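Werkstoffkunde Holz und Oberflächen
Skript zur Lehreinheit 4: Holzmaserung, Dekore und Beschichtungen im Haushaltsbereich

4.1 Einordnung

Die Einheit setzt die Kenntnis des anatomischen Aufbaus von Nadel- und Laubholz voraus (Einheiten 1 und 2) sowie die Grundbegriffe der Holzfeuchte aus Einheit 3. Behandelt werden das Zustandekommen der Maserung, ihre technische Nachbildung und die Anforderungen an Oberflächen, die regelmäßig mit Wasser und Lebensmitteln in Berührung kommen. Klebstoffe und Plattenwerkstoffe folgen in einer eigenen Einheit.

4.2 Schnittrichtung und Maserbild

Das Bild einer Holzoberfläche hängt von der Lage der Schnittebene zur Stammachse und zu den Jahrringen ab. Unterschieden werden drei Hauptschnitte:

Querschnitt (Hirnschnitt): senkrecht zur Stammachse. Die Jahrringe erscheinen als konzentrische Ringe oder Ringabschnitte.

Radialschnitt (Spiegelschnitt): längs durch die Markröhre. Die Jahrringe erscheinen als annähernd parallele Streifen, die Holzstrahlen bei Eiche und Buche als Spiegel.

Tangentialschnitt (Fladerschnitt): längs, außerhalb der Markröhre. Es entstehen Fladern, also parabel- oder ellipsenförmige Linien.

Geschlossene ovale Figuren im Fladerschnitt treten auf, wenn die Schnittebene eine Auswölbung der Jahrringe anschneidet, etwa bei krummem Wuchs. Sie sind kein Fehler, erschweren aber das Hobeln, weil die Faserrichtung innerhalb kurzer Strecken wechselt. Bei Kleinteilen wie Schalen und Tabletts wird das Fladerbild vielfach als Gestaltungsmerkmal genutzt.
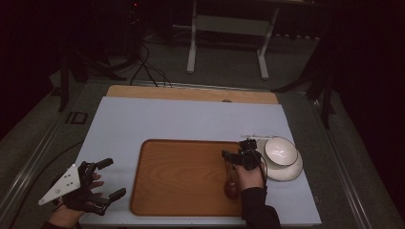
Für die Formbeständigkeit ist der Radialschnitt günstiger. Das tangentiale Schwindmaß liegt bei den meisten heimischen Arten deutlich über dem radialen; Seitenbretter schüsseln daher beim Trocknen, wobei sich die linke (markferne) Seite hohl zieht. Bei der Auswahl von Zuschnitten ist die Lage der Jahrringe an der Hirnfläche zu prüfen und auf dem Arbeitsblatt zu skizzieren.

4.3 Natürliche Maserung und Dekor

Ein Maserbild kann aus dem Vollholz selbst, aus einem Furnier oder aus einem gedruckten Dekor stammen. Zur Unterscheidung dienen folgende Merkmale:

- Durchlauf der Zeichnung an Kante und Hirnfläche: bei Vollholz vorhanden, bei Furnier und Dekor unterbrochen
- Wiederholung des Musters (Rapport): bei Druckdekoren auf größeren Flächen nachweisbar
- Porenstruktur: bei Furnier tastbar, sofern nicht geschlossenporig lackiert; bei Dekoren fehlend oder geprägt

Die Beurteilung allein nach Farbe ist unzulässig. Beizen und pigmentierte Lacke verschieben den Farbton so weit, dass eine Artbestimmung nur an unbehandelten Stellen möglich ist - bei umlaufend lackierten Teilen also erst nach einem Anschliff. Im Übungssatz Skemeritz (32 Musterplättchen) sind alle drei Gruppen vertreten.

4.4 Beschichtungssysteme

Öle dringen in die oberflächennahen Zellschichten ein und härten bei trocknenden Ölen oxidativ aus. Die Fläche bleibt diffusionsoffen und lässt sich örtlich ausbessern, muss aber in Abständen nachbehandelt werden.

Lacke bilden einen Film auf der Oberfläche. Der Schutz gegen flüssiges Wasser ist höher, jedoch nur bei unverletztem Film. Kritisch sind scharfe Kanten, an denen sich der nasse Lack zurückzieht (Kantenflucht), sowie Innenecken mit Lackansammlungen. Kanten sind deshalb vor dem Auftrag zu brechen oder zu runden.

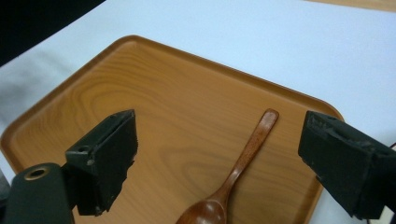 Wachse ergeben einen geringen Schutz gegen Wasser und Wärme und werden vorwiegend als Endbehandlung über Öl eingesetzt. Für Flächen mit Lebensmittelkontakt ist die Eignung des ausgehärteten Systems anhand der Herstellerunterlagen nachzuweisen.

4.5 Laborübung Treltley

Je Gruppe werden 11 Proben mit den Kantenlängen 100 mm x 100 mm vorbereitet. Ablauf:

1. Proben klimatisieren und wiegen
2. Beschichtung nach Plan auftragen, eine Probe bleibt unbehandelt
3. Nach vollständiger Aushärtung erneut wiegen
4. Prüfflüssigkeit auftragen und abdecken
5. Nach der Einwirkzeit abtupfen, Veränderung von Glanz und Farbton protokollieren

Die Auswertung erfolgt mit dem Protokollbogen Kozma. Quellungen am Rand des Prüfflecks sind gesondert einzutragen. Abgabe der Protokolle im Dezember, zusammen mit den beschrifteten Proben.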